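猫的账号有人来谈签约，合同发过来了，大家帮看看

宠物自媒体 › 经验交流

豆腐皮不加辣
楼主

先说情况。家里一只公猫，四岁，已绝育，叫账房。账号是前年开的，一直是我一个人拍一个人剪，内容就是它日常走来走去、蹲窗台、跟扫把较劲。去年冬天有一条突然涨了不少粉，之后陆续有人私信。上个月Himgate的商务加了我，聊了几次，把合同发了过来。 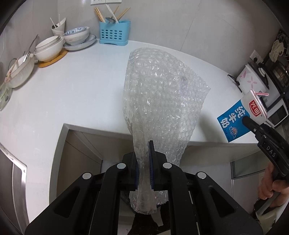

合同里几条我拿不准的，抄在下面，措辞有简化：

一、合作期14个月，到期前没有书面通知就自动续一期。
二、商单收入他们先扣平台和税费，剩下的我拿百分之70。
三、每月保底770元，条件是每周更新三条以上，少一条当月保底取消。
四、解约以后360天内不能跟同类公司合作，也不能自己接宠物类商单。
五、账号在合作期内由双方共同运营，绑定手机号要换成他们的。

我有正经工作，没打算靠猫吃饭。之前自己接过两次商单，一次是猫抓板，一次是Atora的冻干，都是对方主动找来的，谈价格谈得很累，改稿也改得很累。所以有人替我谈，我是愿意分钱的。但第四条和第五条看着不太舒服。

想问有没有签过类似合同的，或者跟Himgate打过交道的。

二号仓管员
2楼

第五条不能签。手机号换成他们的，账号就等于给出去了。以后你想走，验证码都收不到。

别的可以谈，这条没得谈。

半斤猫砂
3楼

我签过一家，不是Himgate，规模差不多。说下体验。

好处是真有单子。我自己跑的时候两三个月接一个，签了以后一个月能有一两个，报价也比我自己报的高。对方的商务懂行情，知道什么品类现在预算足。

坏处是催更。我家是只老猫，夏天不爱动，趴一下午就趴一下午。运营每周发选题表过来，让拍“猫咪听到开罐头的反应”，拍了不行，说反应不够大，重拍。一个罐头拍几遍，猫都吃撑了。后来我跟他们吵了一架，改成一周一条，保底就没了，也无所谓。

总体我不后悔签。楼主看你自己能不能扛住催。

豆腐皮不加辣
楼主 回复 3楼

你那家解约以后有限制期吗？

半斤猫砂
3楼 回复 楼主

有，半年。我还没走到那一步，不知道他们会不会真追。

阿柴今天洗澡
4楼

我说点不一样的。保底770元还要一周三条，一个月十几条视频，算下来一条才几十块钱。你剪一条多久？我剪一条最快两小时。这个保底基本可以当不存在，写在合同里就是为了让你看着有个数。

真正要看的是“他们先扣平台和税费”这句。扣多少、凭什么扣、给不给你看原始结算单，都没写。我见过一个朋友的单子，甲方付的钱和他拿到手的钱中间差了一大截，问就是“服务成本”。你拿百分之70，是谁的百分之70，先问清楚。

二号仓管员
2楼 回复 4楼

对，要写明按甲方实付金额为基数，能扣的项目一项一项列出来，没列的不许扣。再加一句乙方有权查看与品牌方的合同。

桥洞下的鸽子
5楼

反对楼上几位这种谈法。

我在一家小公司做过商务，讲讲对面的角度。一个粉丝量中等的猫账号，一年能带来的佣金很有限，法务改一次合同也是成本。你列一堆条款过去，对方大概率不改，直接换下一家，反正会拍猫的人多。楼主要是真想有人帮忙，就挑一两条最要紧的谈，其他放过去。

另外竞业限制这种，我待的公司从来没执行过。打官司的钱比你一年接单的钱都多，谁去告你。

二号仓管员
2楼 回复 5楼

没执行过和不能执行是两回事。哪天猫火了，就有人来执行了。

桥洞下的鸽子
5楼 回复 2楼

猫火的概率有多大，你们自己心里没数吗。我那两年经手的账号，火起来的一个都没有。

二号仓管员
2楼 回复 5楼

那就更没必要签360天的限制。一年不到几天不让自己接单，换来的是一个火不起来的账号和770的保底？你自己听听。

桥洞下的鸽子
5楼 回复 2楼

我没说那条好，我说挑要紧的谈。你说手机号最要紧，那就谈手机号。

Palacios的铲屎官
6楼

跟Himgate接触过，没签。

他们当时找我的是另一个商务，态度挺好，回消息也快。我问能不能不换手机号，对方说可以用“子账号授权”的方式，他们拿运营权限，主账号还在我手里。所以这条是能改的，楼主直接问就行，他们有现成的另一个版本。

没签的原因是品类。我家Palacios肠胃不好，只吃一种处方粮，我不想接食品类的单子。对方说食品是大头，排除食品的话没法给我保底。我觉得也合理，就算了。

提醒一下，合同里有没有写你可以拒单？没写的话，他们接什么你就得拍什么。

豆腐皮不加辣
楼主 回复 6楼

这个信息很有用，谢谢。拒单翻了一下，写的是“乙方应积极配合，无正当理由不得拒绝”。正当理由是什么没有解释。

Palacios的铲屎官
6楼 回复 楼主

那就把理由写进去。猫身体不适、产品成分不适合、需要猫穿戴或者服用的东西，这几种无条件可拒。猫生病那几天也不算断更。

晒被子的人
7楼

插一句，猫穿戴的那类一定要写。我接过一个小衣服的单，猫穿上就躺倒不动，拍了一个晚上，第二天开始躲着我。后来把定金退了。几百块钱的事，猫缓了好些天才肯上床。

老林家三花
8楼

有没有人觉得这事从根上就不太对？

你养只猫，拍着玩，大家看着开心，挺好的。一签合同，一周三条，它就变成上班了。猫又不知道什么叫商单。我关注过好几个号，签约之前是猫在过日子，签约之后是猫在摆拍，封面全是大字，点进去前几秒全是预告。最后我都取关了。

楼主自己都说有正经工作，那还签什么。

半斤猫砂
3楼 回复 8楼

不至于。我家那只每天睡觉的时间一点没少，拍摄加起来一天不到半小时，剩下都是我在剪。上班的是我。

老林家三花
8楼 回复 3楼

你上面刚说一个罐头拍几遍猫都吃撑了。

半斤猫砂
3楼 回复 8楼

所以我吵架了，改成一周一条了。我没说没问题，我说能管住。

阿柴今天洗澡
4楼 回复 8楼

你说的摆拍我同意一半。但没签公司的号也有大把这么干的，有的比签了的还过分，吓猫、给猫喂柠檬。问题在拍的人。

老林家三花
8楼 回复 4楼

行吧，这点我不争。但每周三条这个数，摆在那里就是逼人往那边走。素材不够了怎么办，只能折腾猫。

豆腐皮不加辣
楼主

8楼说的我也想过。账房这猫比较迟钝，镜头放它面前它也不管，该干嘛干嘛。但它不接受被抱起来拍，抱一下就走，一晚上不理人。所以凡是要抱、要摆的我都拍不了，这个跟商务说过，对方说没关系，“自然状态就很好”。到时候是不是真没关系就不知道了。

每周三条我自己算过，平时周更一到两条，三条得把存货吃光。手机里攒的素材大概能顶一阵。

面包边也是面包
9楼

我来问个别的，楼主有没有查过这家公司的主体？合同上盖章的公司名和Himgate是不是一家？我之前遇到的是一个牌子对应三个公司，签约的是A，打款的是B，出了事A说跟它没关系，B说没跟你签过合同。

豆腐皮不加辣
楼主 回复 9楼

合同抬头是另一个公司名，商务解释说Himgate是品牌。我去查一下股权关系。

面包边也是面包
9楼 回复 楼主

查完再看一眼有没有欠款的官司。被博主告过的，基本能搜到。

Ekrem Tekin
10楼

大家好，我中文一般，请见谅。我住在伊兹密尔，太太是中国人，我们一起做一个猫的账号，中文和土耳其语都有。

我们签过一家叫Toltex的公司，合同也有“自动续期”这一条。我们忘了写通知，结果又续了一期。这一条请一定注意。我太太现在手机里有提醒，提前两个月响。

还有，素材的版权。我们的合同写，合作期间拍的所有视频，公司可以永久使用。我们离开以后，公司把我们的猫的片段剪进别的视频里，用在别人的账号上。我们问过律师，律师说合同是这样写的，没有办法。

二号仓管员
2楼 回复 10楼

版权这条重要，楼主没抄，去翻翻合同后面几页，一般藏在“知识产权”那一节。

豆腐皮不加辣
楼主 回复 10楼

谢谢提醒。翻到了，写的是“合作期内产生的全部内容，甲方享有永久的、不可撤销的使用权”。跟您说的差不多一样。

还有一句我之前没注意到，“包括但不限于宠物的名称、形象及衍生品”。

阿柴今天洗澡
4楼 回复 楼主

衍生品都在里面？那他们可以拿账房去做表情包、做钥匙扣，不用再问你。

面包边也是面包
9楼 回复 楼主

猫名字要是有辨识度，自己先去申请个商标。费用不高，就是等的时间长。先申请，再谈合同，顺序别反。

桥洞下的鸽子
5楼

好，这条我站你们这边。形象和衍生品必须单独谈，单独分成。我待的公司都不敢这么写，都是另签一份。

现在我的建议变成：手机号、版权、自动续期，这三条必谈。限制期争取砍到三个月。保底可以不要，拿保底去换这几条，对方好交代。

二号仓管员
2楼 回复 5楼

同意拿保底去换。

桥洞下的鸽子
5楼 回复 2楼

难得。

青团咸口
11楼

路过问一句，不签公司，自己去商单平台接行不行？我家狗的号是自己在平台上报价的，平台抽一点，其他都是自己的。谈价格确实烦，但是有固定模板，报两次就熟了。改稿在备注里写明只改一次，超过加钱，写了以后来回改的就少了很多。

半斤猫砂
3楼 回复 11楼

平台上的价格压得低，而且好的预算很多不放在平台上。狗和猫也不太一样，猫的号太多了。

青团咸口
11楼 回复 3楼

钱少一点，自由。看楼主要哪个。

晒被子的人
7楼 回复 11楼

改稿只改一次这个模板能发一下吗？

青团咸口
11楼 回复 7楼

“报价包含一次脚本修改和一次成片修改，修改意见请一次性汇总提出；超出部分按报价的百分之二十另计；因产品信息变更导致的重拍按新单计算。”

直接抄就行。

豆腐皮不加辣
楼主

更新一下进度。

昨晚跟商务打了快一个小时电话，结果如下：

手机号：可以不换，用授权的方式，跟6楼说的一样。对方答应得很快，应该是早有准备。
自动续期：改成到期前双方确认才续，不确认就结束。
拒单：同意把6楼说的那几种写进去，穿戴类也写了。
更新频率：保底取消，改成每月不少于六条，猫生病期间顺延。
分成：基数改成品牌方实付扣税，其他费用不扣，比例不变。原始合同不给看，但可以给看结算截图。
限制期：对方只肯减到六个月，而且坚持不能自己接。
版权：不肯动。说是公司统一模板，所有人都一样。

股权也查了，签约公司和Himgate的品牌持有方是同一个老板，没查到欠款官司。

二号仓管员
2楼 回复 楼主

截图能改，没什么用。版权不动就别签。

半斤猫砂
3楼 回复 楼主

比我当时谈下来的好多了。我那份版权也是永久的，签的时候根本没看。换我可能会签，你自己掂量。

Palacios的铲屎官
6楼 回复 楼主

版权能不能改成只限合作期内已经发布的成片，原始素材归你？再把形象和衍生品那句删掉。等于给他一个台阶，模板还在，范围小一点。

桥洞下的鸽子
5楼 回复 6楼

这个提法可以。让商务去问他们法务，别让商务自己做主，商务说“不行”通常是懒得去问。

老林家三花
8楼

还是那句话，不签最省心。不过既然谈到这儿了，六条一个月比一周三条强。

豆腐皮不加辣
楼主

按6楼的说法发过去了，商务说要等法务回来，八月之前给答复。我不急。

11楼的模板我也存了，下次有人来找先用着。等有消息再来更新。

面包边也是面包
9楼

商标记得先交。

豆腐皮不加辣
楼主 回复 9楼

在填表了，“账房”两个字好像已经有人注册在财务软件那一类，宠物用品那类还空着。

青团咸口
11楼

蹲后续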